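4. Evaluation of the Drasis picking kit
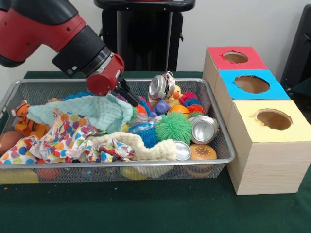
Figure 3. The Drasis arm over the mixed basket, with the three target boxes alongside. Photo: Bindatley test laboratory.

4.1 Product and set-up

The Drasis is sold as a complete kit for small sorting jobs. The buyer receives the arm, a two-finger gripper, a controller and a licence for the picking software, which is supplied by Illitz and updated through the same account. We bought our kit at list price through the ordinary sales channel, and neither company saw the results before submission.

Assembly followed the printed guide. The only step that needed a second attempt was the calibration between camera and arm, where the guide gives the plate spacing in one unit and the software asks for it in another. The supplier's help desk answered our query on the Monday after we sent it, and the current version of the guide has been corrected.

The arm was used at its factory speed limit throughout. We did not change the finger pads or tune the grasp planner, as the kit is marketed to workshops and schools that are unlikely to do either.

4.2 Task

The arm had to empty a wire-mesh basket one object at a time and drop each object through the hole in the top of one of three boxes. The boxes have red, blue and pale yellow tops and stand in a staggered row to the right of the basket (Figure 3). Hard objects went to the red box, soft toys and fabrics to the blue box, and balls to the yellow box. The rule was given to the software as three short text prompts, the method recommended in the user manual.

The objects were chosen to be awkward in different ways. Crushed aluminium cans reflect light and have few flat sides. Fabrics, such as the polka-dot cloth and the mint-green fleece, have no fixed shape and tend to lie over other things. The spiky rubber balls give under the fingers and spring back. We also put in a rubber duck, a toy hamburger, a tiger plush and a piece of clear plastic wrapping. The wrapping had no correct box and was to be left in place.

We ran 30 trials. Before each one the objects were tipped into the basket from a tub and were not arranged by hand. A trial ended when the software reported that it could find no further grasp, or when the operator pressed stop. Across all trials the arm made 800 grasp attempts.

4.3 Measures

An attempt was counted as a success if a single object was lifted clear of the rim and released through the hole of the correct box. Lifting two objects together was recorded as a double pick and counted as a failure, even if both belonged in the same box. An object dropped on the tablecloth was also a failure and was put back in the basket by the operator. We noted the type of object for every attempt from the recorded video.

4.4 Results

Of the 800 attempts, 142 failed. Fabrics made up the largest share of these. The usual fault was a double pick: the fingers closed on a fold of cloth and on whatever lay beneath it. The chunky knitted piece gave the most trouble of any single object, as the fingers caught in the stitches and did not always let go over the box. In these cases the arm reported a successful release and went back to the basket with the knit still hanging from it.

Cans were handled better than we expected. The planner preferred to grip them across the crushed middle, and most failures happened when a can lay against the end wall and the fingers met the mesh first. The arm stopped safely on each contact of this kind and resumed once the fault had been cleared on the controller.

The spiky balls were picked reliably when they stood apart. In a cluster, the planner often treated two balls of similar colour as one object and aimed for the gap between them. Changing the prompt from "balls" to "one ball" made no difference that we could measure.

The clear wrapping was lifted in 19 attempts, although no prompt referred to it. On most of these occasions it came up with another object.

4.5 Comparison with the earlier kit

We had tested the Sithole kit on the same task the year before, with the same basket and boxes. The Sithole gripper has wider fingers and was less likely to catch in knitted material, but it could not reach objects in the corners without touching the rim. The Drasis reached the corners in every trial. Its software was also easier to restart after a stop, which took a long sequence of menu steps on the older kit. The Sithole remains the cheaper of the two, and a buyer who only needs to sort hard objects would lose little by choosing it.

4.6 Limits of the evaluation

All trials used one kit, one room and one set of objects. The room lighting was kept constant, so the results for the cans may not hold near a window. We did not test long-term wear. The finger pads showed light scuffing at the end of the trials, but we cannot say how soon they would need replacing. The licence we tested is the standard one; a version with a larger recognition model is offered at extra cost and was not available to us in February, when the kit was ordered.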